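Washing a whole load of used toys before a yard sale??

plollden_mom
Got a ton of kid stuff from my sister, sale is Monday at the Pendmont lot. Some of it smells like basement. Can I just run it all thru the dishwasher or will it melt. Also stuffed things – washer? Dont have much time.
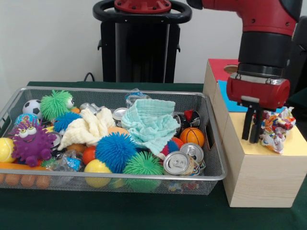
I have 2 tubs done so far, only hot water and dish soap, and the smell is still there on the fabric stuff. Baking soda maybe? Vinegar? Budget is basically zero.

trurnness47
Hard plastic goes top rack, no heat dry. Anything with batteries, wipe only. Vinegar in the rinse for the smelly ones, then outside in the sun all afternoon.

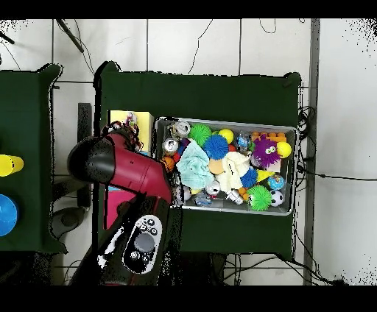
Prices matter more than shine imo. I did a sale last May, made 143 bucks and half of it was the quarter bin. Those spiky rubbery-looking balls, a little soccer ball, odd blocks – all that goes in a quarter bin, quick swish in soapy water and done. Dont scrub each one you'll go nuts. Save your time for the bigger items and put them up front where poeple driving by can see.

Mavromatis_Ave
Agree on vinegar. For plush: pillowcase, knot it, cold gentle cycle. Low dryer or air dry.
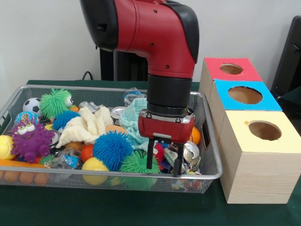
If it still smells after that, seal it in a bag with baking soda overnight and shake it off outside. Still bad, toss it. And bring lots of ones for change, everybody shows up with twenties.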